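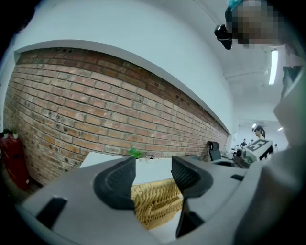
**Acta de la reunión ordinaria de la comunidad de propietarios del edificio Baptista**

Lugar: sala común, planta baja
Inicio: 19:30 h, en segunda convocatoria
Preside: Aníbal Frade (3.º B)
Secretaría: administración de fincas Bredach

Asisten los propietarios de los pisos 1.º A, 1.º C, 2.º A, 2.º B, 3.º B, 4.º A y 4.º C, además del local. El 2.º C delega su voto en el 2.º B. Los demás no comparecen ni delegan.

**1. Lectura y aprobación del acta anterior**

Se lee el acta de marzo. La propietaria del 1.º C pide corregir el punto sobre las bicicletas: lo acordado fue retirarlas del rellano, pero no del patio. Se corrige y se aprueba sin votos en contra.

**2. Estado de cuentas**

La administración presenta el resumen del trimestre. El saldo en la cuenta corriente es de 1.389 euros, una vez pagados el seguro y la factura de la limpieza. Quedan pendientes dos recibos del 4.º B. Se enviará carta certificada antes de acudir a la vía judicial.

El 2.º A pregunta por qué ha subido el recibo de la luz de la escalera. La administración responde que cambió la tarifa y que además el temporizador de la tercera planta se queda encendido. Se encarga la revisión al electricista habitual.

**3. Humedades en el patio interior**

Dilton, la empresa que vio el patio, ha entregado su informe. Atribuye la mancha de la pared del fondo a la bajante, que tiene una junta abierta a la altura del primer piso. Propone cambiar el tramo completo y dejar secar la pared antes de pintar.

El 1.º A señala que la mancha ya llega a la ventana de su cocina y pide que la obra no espere a después del verano. El local apoya la petición. El 4.º C considera caro el presupuesto y pide otro para comparar.

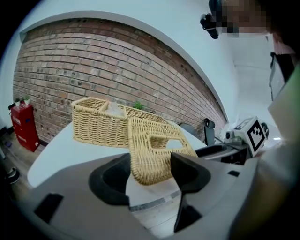 Tras el debate se acuerda pedir un segundo presupuesto a Wimetti, con un plazo de 30 días. Si no llega a tiempo se contratará a Dilton sin convocar otra reunión. Votan a favor todos menos el 4.º C, que se abstiene.

La pintura de la pared queda fuera de este acuerdo y se tratará aparte.

**4. Derrama**

Para cubrir la obra se propone una derrama extraordinaria de hasta 100 euros por piso, en un solo pago. El 2.º B solicita, en nombre propio y del 2.º C, que se pueda fraccionar. Se acepta que quien lo necesite lo pague en dos recibos, avisando por escrito a la administración. El local pagará según su coeficiente.

Aprobado por mayoría, con el voto en contra del 4.º C.

**5. Portal y buzones**

- La cerradura del portal se atasca. Se cambiará el bombín y se entregarán dos llaves por vivienda. Las copias adicionales corren a cargo de cada propietario.
- Se aprueba renovar las placas de los buzones con el mismo modelo para todos. Cada vecino indicará los nombres que deben figurar.
- El 3.º B recuerda que la publicidad se deja en la bandeja de la entrada y que alguien la está tirando al suelo. Se pondrá un cartel.

**6. Ruidos y uso del patio**

El 1.º C se queja de que se tiende ropa sin escurrir sobre su terraza. El 2.º A reconoce que ha podido ser su inquilino y hablará con él. Se recuerda que las obras dentro de las viviendas no pueden empezar antes de las 8 de la mañana y que hay que avisar en el tablón.

**7. Ruegos y preguntas**

El 4.º A pregunta si se puede instalar un toldo en la terraza de la fachada. La administración consultará los estatutos respecto al color y lo comunicará por correo.

El local pide que los contenedores no se dejen delante de su persiana.

La propietaria del 1.º A pregunta por la llave del cuarto de contadores. La tiene el presidente y hay copia en la administración.

Sin más asuntos que tratar, se levanta la sesión a las 21:10 h.

Vº Bº del presidente: Aníbal Frade
Por la secretaría: Administración Bredach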